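Drying up and putting away: tips for a small kitchen table

Posted 28 Aug 2021 by Hajar Ouali

Quick one this week, got people for lunch and the sink's full. These are the things I do when the table has to be draining board, desk and toy shelf all at once. Some are mine, some came in by email. Take what's useful.

Before you wash anything

Scrape first. Into the bin, not the sink. Old silicone spatula is best for this, the bendy sort that's no good for cakes any more.

Glasses, then cutlery, then plates, then anything greasy. Everyone's mum said so and everyone's mum was right.

Change the water when it goes grey. Not when you feel guilty. When it goes grey.

Stuck-on porridge: cold water, not hot. Leave it while you do the rest. Same for egg and anything with flour in it. Hot water just cooks it on harder.

Plastic plates

They never dry. You know this. Water beads up and sits there, and if you stack them wet you get that smell by Wednesday.

Stand them up. Any rack with pegs will do, light ones lean a bit so give each plate its own gap and don't cram. If the pegs are too far apart for thin plates, put every other one facing the opposite way, they prop each other.

A shake over the sink first. Hard one. Gets most of it off and saves the tea towel.

Greasy feel after washing? Water wasn't hot enough, or the sponge is full of last night's pan. New sponge, bit more washing up liquid, rinse properly. Still greasy, wipe with a splash of white vinegar and rinse again.

Orange stain from tomato sauce: paste of bicarb and water, leave it half an hour, rub, rinse. Then put it on the windowsill in the sun. Doesn't always shift completley but it fades.

Don't use the scourer side. Scratches hold colour and then you've got that stain for life.

The rack

Wooden ones want drying too. Tip it on its end when it's empty so the feet aren't sitting in a puddle. Mine went black underneath the first year, had to sand it.

Rub of mineral oil every couple of months. Food-safe stuff. Thin coat, leave overnight, wipe off what hasn't gone in. Olive oil goes sticky and rank, leave it for the salad.

Put the rack at the BACK of the table. Reach over once to load it and the front stays free for wiping, sorting, homework, whatever. Had mine at the side for years and kept catching it with my elbow.

Folded towel under it if your table marks. Change the towel daily or you're just growing something.

Keeping the middle clear

My one rule for a shared table. Things live along the back edge, the middle is for whatever you're doing now. Two plates waiting to go in the rack, fine. Anything else in the middle goes back or goes away.

So along the back it can be a right old mix and it doesn't matter. Dish rack, scissors, wooden utensils in their cup, stapler, alphabet blocks, the toy brick thing that must not be dismantled. Still room to work. 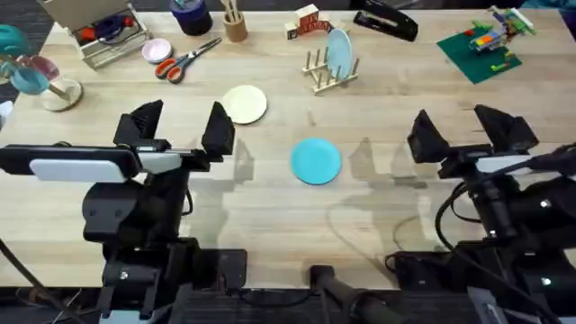
Pots and cups for odds and ends

Wooden spoons stay out, in a cup, handles down. Drawer spoons never dry either and they come out smelling of drawer.

Tip the cup out once a week. Crumbs, a raisin, a dead match. Wipe it and leave it upside down for an hour before the spoons go back.

Scissors: one pair for the kitchen, bright handles so you can find them, and they don't go upstairs. Wash the blades after you've cut bacon, obviously, and dry them straight away or the pivot goes stiff. Drop of cooking oil on the screw if it does, open and shut a few times, wipe.

Small bowls are worth more than big ones. Use one for rings and watch while you wash up, one for the bits you find on the floor. Empty the second one on Sunday or it becomes a permanent exhibit.

Lidless boxes beat lidded ones for anything used daily. Lids get put down somewhere and then the box gets things piled on top of it.

Toys on the table

Bricks build on a baseplate, always. Then the whole lot lifts off at teatime with no tears. Back corner is the safest spot, furthest from elbows and gravy.

Wooden blocks: damp cloth, not the sink. They swell and the paint lifts. Spread them on a towel after, don't put them straight back in the bag.

Plastic bricks can have a proper wash. Mesh bag, lukewarm water, squirt of washing up liquid, swish about, rinse, dry on a towel overnight. Not the radiator, they warp.

Cups

Dry them tilted or on a stick so air gets in. Flat upside down on a smooth worktop traps the steam and you get a wet ring.

Tea stains: bicarb on a damp finger. Takes seconds. Lovely.

If a plastic cup smells of squash whatever you do, fill it with warm water and a spoon of bicarb, leave till morning.

Wiping down a wooden table

Wrung-out cloth, along the grain, then dry it. The drying is the bit people skip and it's why the rings happen.

White ring already there, try a smear of plain mayonnaise, leave it an hour, buff. Sounds daft. Worked on mine. Try it on a bit that doesn't show first.

Ballpoint: I've given up. Suggestions please.

From the inbox

Reda Helmy keeps 4 tea towels going and hangs each one up with a gap between. "One damp towel dries nothing, it just moves the water to the next plate." Quite.

Dalia Abdelaziz puts the kids' plates away on the lowest shelf so they can lay their own places. Started in May and says it's stuck. Will try.

Adel Filali asks whether you can oil a painted rack. No, it just sits on top of the paint. Wipe it and touch up the chips.

Next time: jar lids, and what to do with the drawer under the oven. Send yours in before then, short ones please, I read these standing up.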